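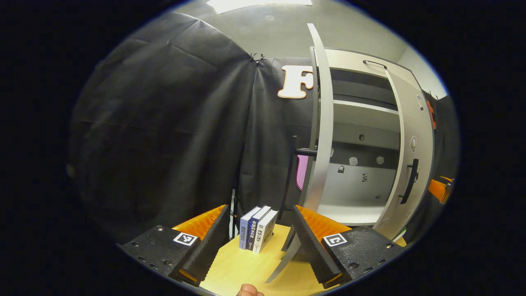
桌面立书

本站使用 Cookie 以记住您的字号与阅读位置。继续浏览即表示同意。［接受］［设置］

桌面立书，又称案头立书，口语里也叫“把书站起来放”，指将少量书籍竖直摆在桌面上，书脊朝向使用者，让书名一眼可见的一种陈放方式。它与书架排书是近亲，规矩却松得多：书不必成套，也不必有编号，三五本挨在一起便算得上一处立书。许多人家里的书架整整齐齐，真正在读的几本却总在桌子上，词典、菜谱、孩子的课外书、读了一半的小说，谁先站在那儿，谁就先被拿起来。

本条目介绍桌面立书的由来、稳定的道理、常用的摆法和辅助用具，兼及书脊文字与日常养护。大型书架的分类与编目，请参阅“家庭藏书”条目。

名称与范围

“立书”与“卧书”相对。书的下切口着桌、书脊竖直，称为立；封面或封底着桌，称为卧。介于两者之间的是“倚书”，即书斜靠在墙面、立牌或另一本书上。有些整理手册把倚书归入立书，理由是书脊依然看得见；另一些手册则把它单列，因为斜着的书受力与直立的书很不相同。本条目采用后一种分法，倚书只在谈到倾倒和变形时提及。

范围上，桌面立书一般只算单排。书一旦前后放成两排，后排的书名被遮住，立书的好处便去了一半。宽度没有定规，家用书桌上多半不超过小臂的长度，再宽就会占去写字和放茶杯的地方了。

历史

中国的线装书质地柔软，封面多为纸或绢，历来以平放为主，一函一函叠在架上或案头。为了便于查找，藏书人常在书的下切口处写上书名和册次，称为“书根字”。书平放时，书根朝外，看书根字就和今天看书脊差不多。也有做了硬质书函的，连函一起竖起来放，不过在日常案头上，平放的习惯延续了很长时间。

欧洲早期的大部头手抄本也常常平放或斜放在诵读台上。后来书多了起来，便逐渐竖着上架，有一段时期流行书口朝外，书脊反而朝里，用铁链系住的藏书尤其如此。书脊朝外成为通例，与印刷书的增多、书脊上标注书名的做法彼此带动，很难说清哪一样在先。

近代以来，机器造纸和硬壳装订普及，中文书也有了能够自己站住的书身和可以印字的书脊。书桌上放几本立着的书，从此成了办公室、教室和住家里极寻常的景象。平装书的书身虽软，只要略有厚度，裁切又平整，单独立在桌上也能站一会儿，几本挨着就更稳当些。

稳定的道理

一本书能不能站住，主要看三件事：书的厚度与高度之比，下切口是否平整，以及桌面是否水平。厚书底面宽，重心的垂线不容易越出底面；薄书底面窄，轻轻一碰就倒。把几本书紧挨着放，各自的底面连成一片，整体就比单独一本稳得多。把它们拿开一点距离，这层好处便没有了，中间的缝越大，旁边的书越帮不上忙。

硬壳精装书的书壳比书芯略大，多出来的一圈叫“飘口”。立放时，实际着桌的是上下两块书板的边缘，书芯则悬空一点点。书芯厚重的精装书长年立着，书芯会受自身重量向下坠，慢慢扯松与书壳相连的地方。因此特别大、特别重的画册，通常仍建议平放。

平装书没有飘口，书芯与封面一起着桌，不太怕下坠，但怕弯。书身稍稍外张时，底面便成了扇形，反倒能让一本薄书站得稳一些，这就是小朋友喜欢把书半打开立在桌上的缘故。只是这种站法伤书脊，临时摆一摆可以，放过夜就不大合适了。

桌面材料也有影响。未上厚漆的木面摩擦较大，书脚不易滑；玻璃面和抛光石面较滑，末端的书常会慢慢溜出去，整排随之倾斜。铺一块薄毛毡或软木垫，多半就能解决。

常见摆法

齐脊式。所有书脊对齐成一个平面，书口在后面参差不齐。这是最常见的一种，从前面看去干净，找书也快。摆的时候可以先把书松松地竖好，再用手掌或一把直尺从前面轻轻推平。

齐墙式。书口抵住后面的墙或挡板，书脊自然有前有后。开本差别大的书适合这样放，因为小书不至于往后滑进去。缺点是小书容易被两旁的大书挡住，坐在侧面的人看不到它的名字。

阶梯式。按高矮依次排开，高的在一侧，矮的在另一侧。矮的一端要有东西挡着。也有人把最高的放在中间，两边渐低，看起来像一座小山，这种排法对两侧的支撑要求一样高。

混排式。不管高矮，按使用的先后排列，刚用过的放在惯用手那一边。过一段日子再看，不常用的书都慢慢挪到了另一头，正好收回书架。编者家里的书桌用的就是这一种，说不上好看，可是从来不用想书在哪里，家里的老人也学得会，所以多写了几句，请读者包涵。

短排式。只放两三本，不用书立，靠书自身的厚度站住。适合小桌、床头柜和需要经常清空的桌面。短排式对书有些挑剔，最好至少有一本较厚的，薄的夹在当中或靠在它旁边。若是三本厚薄相近，紧贴着放也可以，只是取走中间一本时，最好用另一只手扶住剩下的两本。

书脊文字

立书时真正与人打交道的是书脊，所以书脊上的文字值得单说一节。

汉字可以一个一个自上而下排，字身不用转动，立着的书读起来毫不费力。日文书的书脊也多用直排。拉丁字母的书名如果逐字母竖排，读起来很别扭，通常整行转动：英文书的书脊一般自上往下读，人的头要向右偏；法文书则多见自下往上读，头要向左偏。把这几种书混放在一起，找书时脑袋便左右摇摆，常有人拿这件事打趣。

外文词较多的中文书，书脊常见两种处理：一是中文直排，外文整行转过来接在下面；二是把外文缩成小字横放，只占书脊的宽度。后一种在薄书上字会变得很小。

书脊下端往往留给出版者的名称或标志，上端有时印丛书名和册次。家里有套书的，可以只看下端的标志是否连成一线，连成一线就说明没有插错别的书。至于书脊的颜色，深底浅字在暗处反而醒目，浅底深字则在灯下最清楚。浅色书脊更容易显出手印，拿书前擦一擦手就好。

太薄的书没有办法印书脊字，或者印了也看不清。常见的补救是夹一张露头的纸签，把书名写在纸签上。不建议在书脊上贴胶纸，日久胶质渗入纸里，揭下时常会带走一层印刷面。

书立与其他支撑

书立是桌面立书最常用的辅助用具，又称书挡、书靠。最普通的是一片弯成直角的金属板，横着的一边压在书底下，利用书本身的重量固定，竖着的一边挡住书。它很薄，几乎不占地方，价钱也便宜。缺点是书少的时候压不住，放上两三本薄书，它和书会一起滑走。

重块式书立靠自重，常用石料、铸铁或实木，适合书少而偶尔被碰到的桌子。底下最好有软垫，既防滑，也免得划伤桌面。

可伸缩的书架式书立两端连成一体，中间有滑轨，拉开便可多放几本。小型制品厂 Skoltora 出过一款窄轨木书立，拉开后净宽 305 毫米，厂方说明书标明最多可承 8 千克，合上之后能放进抽屉。另一家作坊 Vudell 做的则是不带滑轨的单片毛毡底书立，着眼点在防滑。两种在旧货集市上都还能遇到，品相不一，买的时候把它放在平面上按一按四角，看看有没有翘。

除此之外，茶叶罐、装了沙的布袋、小花盆都可以当书立。花盆浇水时容易渗出来，最好隔一只浅碟。玻璃瓶不太推荐，它的圆面与书只有一条线的接触，书容易绕着它转过去。

取书与放书

取书时，许多人习惯用食指勾住书脊顶端往外拉。书脊顶端是整本书最脆弱的地方之一，精装书的“堵头布”就在那里，拉得多了会松脱甚至撕裂。较好的做法是把左右两本书轻轻往后推一点，让要取的那一本露出书脊两侧，再用拇指和其余手指捏住书身中段抽出来。书排得太紧推不动，就说明该拿走一本了。

放书时先用手指在原处撑开一道缝，让书的下切口先落到桌面，再平推进去。从上往下硬插，容易把旁边平装书的封面卷起来，卷过的角很难再压平。

松紧以能轻松插入一根手指的力道为宜。太紧，封面互相摩擦，覆膜会起毛，光面封皮甚至会粘连；太松，书就倾斜，斜着放久了，书脊会歪成平行四边形，俗称“斜脊”。轻微的斜脊可以平放，上面压几本重书，压上几天会有好转，严重的则要请人修整。

光线、灰尘与湿气

书脊一直朝外，是立书的方便之处，也是它吃亏的地方。靠窗的桌子上，书脊总比封面先褪色，红色和黄色的油墨褪得尤其快。若桌子不便挪动，可以时常把书换换位置，或在阳光最强的午后拉上窗帘。

灰尘多积在上切口。清理时先把书合紧，用软毛刷从书脊往书口方向刷，免得灰尘落进书脊与书芯之间。湿布只用来擦桌子，擦过之后等桌面干透，再把书放回去。

南方的梅雨时节，桌面比架子上通风好，立书反而比柜里的书少发霉。不过书与墙之间仍应留一点空隙，齐墙式摆法在外墙边尤须注意。

分量与取舍

桌上放多少本合适，各家的看法不同。Sfeir 镇的社区阅览室曾办过一个家庭书桌整理活动，鼓励参加的人先把桌上的书全部移开，在 30 天里用到哪本才放回哪本。活动的小册子印了 3,000 份，里面有一段说得很亲切，大意是书桌上的书像来家里做客的朋友，来得太多，便谁也照顾不周。这话当然见仁见智，写论文的人桌上总要热闹一些，做菜的人灶边有一本也就够了。

一个简便的办法是以伸手可及为界。坐在椅子上，不起身、不换手就能拿到的书，留着；要探身才够得到的，可以考虑搬到别处。儿童书桌的界限更近，还应避免把厚重的书放在桌沿，防止拉扯时掉下来砸到脚。

在课室与家庭中的应用

幼儿的绘本开本大而薄，书脊又窄，齐脊排开之后孩子认不出来，所以绘本常常封面朝外倚着放。等孩子认得书脊上的字了，再慢慢过渡到立放。让孩子自己把几本书立起来，要对齐、要靠拢，还要松手后不倒，本身就是一件很有趣的手工活，不少托儿班把它当作收拾玩具之后的收尾。

初学的孩子常把书倒过来放，或把书口朝外，大人不必急着纠正，可以先请他找一本指定的书，找不到时他自己就会把书转过来。书以两三本为宜，厚的硬纸板书最好用，因为它底面平，站得牢，倒了也不怕摔。

在家里，共用的大桌子上可以每人各有一小排，用一只书立隔开。Kimov 一带的老式书桌，桌面后方有一道浅浅的木槽，据当地人讲原是搁笔的，后来多被用来卡住书脚，书立在槽里便不会往前溜。新做的桌子少有这道槽了，贴一根细木条也有同样的用处。

参见

书立　书脊　书根字　线装书　家庭藏书　床头柜

读者留言

住在老房子里的读者：地板有点斜，桌子也跟着斜，书总往左边跑。看了“桌面是否水平”那句，在左边桌脚下垫了折起来的纸，好多了。谢谢编者写得这么细！

爱做菜的读者：菜谱请补充一下呀，我的菜谱立在灶台边上，油烟全在上切口，刷子刷不掉。有没有人知道怎么弄？

回复爱做菜的读者：我是用一张牛皮纸折个帽子盖在上面，脏了就换。已经渗进去的油我也没办法，就让它那样吧。

旧书摊常客：Skoltora 的那款窄轨我有一只，滑轨涩了可以抹一点蜡，别用油，油会蹭到书上。另外“斜脊”我们这边叫“歪脖子”，不知道别处怎么叫。

一位家长：孩子照着“小山”排了一次，最高的放中间，倒了三回，第四回让我去拿两个茶叶罐来。现在茶叶罐归他了。

联系编辑部｜投稿与更正｜隐私说明
© 居家百物词典　保留所有权利
返回顶部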